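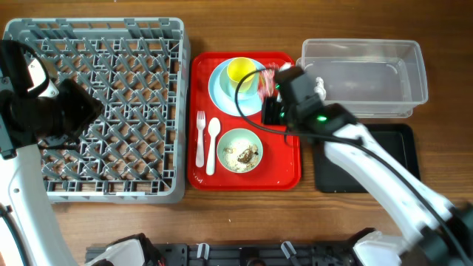
Dish rack, serving tray and storage bin on the table.

The Prusport Community Lunch Club begins its new season in September, and the members have asked for a written account of how the shared washing-up will be arranged. I have kept this journal on behalf of the kitchen for three years, and it seems the proper place to set the matter down. The arrangements were agreed at the spring meeting and apply to both halls, Prusport and Wurnov.

In the last season the club served 3,905 lunches. Of these, 889 were served at Wurnov, where the kitchen is smaller and has a single sink. Members at that hall have reported, with some justice, that the work after the meal takes longer than the meal itself. The new rota is intended to put this right.

Each lunch will have a washing-up party of 3 persons. One scrapes and sorts, one washes and one dries and puts away. The party changes weekly. Members who have cooked are excused on the same day, although several have told me that they prefer to stay, and they are welcome to do so.

Sorting should be done before any water is run. Glasses are washed first, then cups and saucers, then cutlery, then plates and bowls, and serving dishes last. The water is to be changed when it turns cloudy – this point was raised more than once in the suggestion book – and not only when the washer feels inclined.

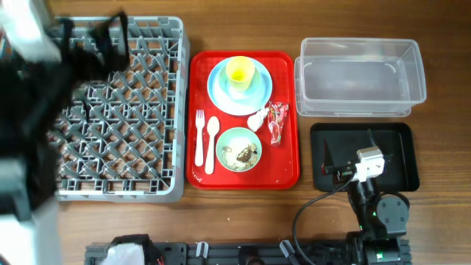

Soaking remains a matter of disagreement. The previous rules allowed pans to be left overnight, and a number of pans were duly left for a good deal longer. From September a pan may soak during the meal and during the washing of everything else, after which it must be dealt with. Porridge and rice come away best in cold water. Fat needs hot. Burnt milk needs patience, and a spoonful of soda left to stand for 20 minutes will do most of the work.

Marek Krajčí has asked that the tea towels be boiled at the end of each week, and he has offered to collect them from both halls. His offer was accepted with thanks. Towels should be hung over the rail until he calls and should not be put damp into the drawer.
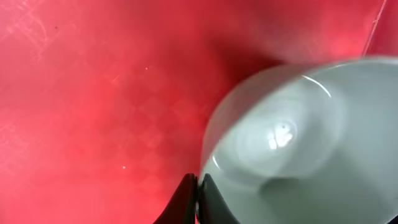
A pale bowl against red.

Breakages are to be entered in the book, with the date and the item, and no payment is expected. The club bought its present crockery from Štěpánek, the hardware shop near the Prusport bus station, and single pieces can still be ordered there. Mixed colours are quite acceptable. I should add that the large brown teapot is not the property of the club and must be returned to the Cerkier reading room when the season closes.

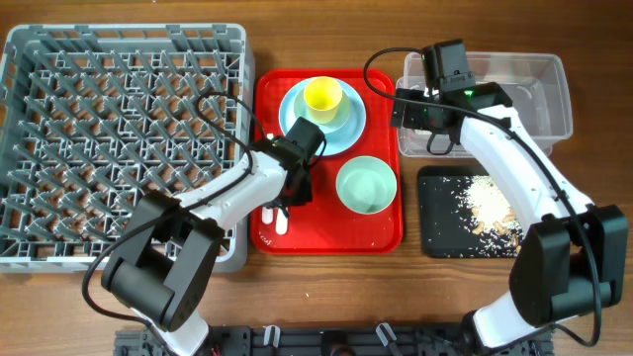
Prusport Community Lunch Club – Kitchen and Dining Section

Members who wish to join the rota may write their names on the sheet in either hall. Those who cannot stand for long periods may ask for drying duty, which can be done seated, and a second stool has been found for Wurnov. Exchanges between members are permitted, provided that both names are altered on the sheet before the day.

The suggestion book will stay on the shelf by the serving hatch. Entries concerning the soup should be made on the separate page.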